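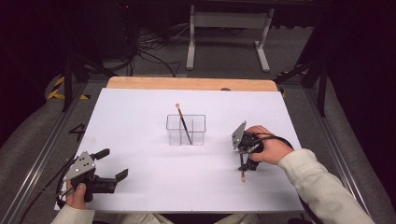
Brush day with the hand-held grippers: one brush in the clear divided box, one in the right gripper.

Grimisdale gripper build: your questions

Why paintbrushes?
They're wonderful practice! A brush is light, the handle is slim, and a tiny change in where you grab it changes the angle of the tip a lot. We tried pens first and got bored in an evening.

Can I build a pair at home?
Yes, please do. Ours came together in the shared shop at Citavico, but a kitchen table is fine. You need a small screwdriver, a 2 mm drill bit and some patience with the trigger spring (mine shot across the room twice).

How long do the printed parts take?
Roughly 27 hours for a pair on our old Selluron printer. Start the fingers first so you can sand them while the rest prints.

What do they weigh?
163 grams each, without the cable. The first version was over 200 and my wrists knew it!

The fingers don't close evenly. Help?
Loosen both finger screws, squeeze the trigger all the way, then tighten again while holding it. If that fails, check the linkage for stray plastic.

Is there a parts list?
It's in the Shemweta folder on the shop computer. Ask for a copy at open bench, Thursday from 6 p.m.

Do you do left-handed versions?
Same files, mirrored. Remember to mirror the trigger too.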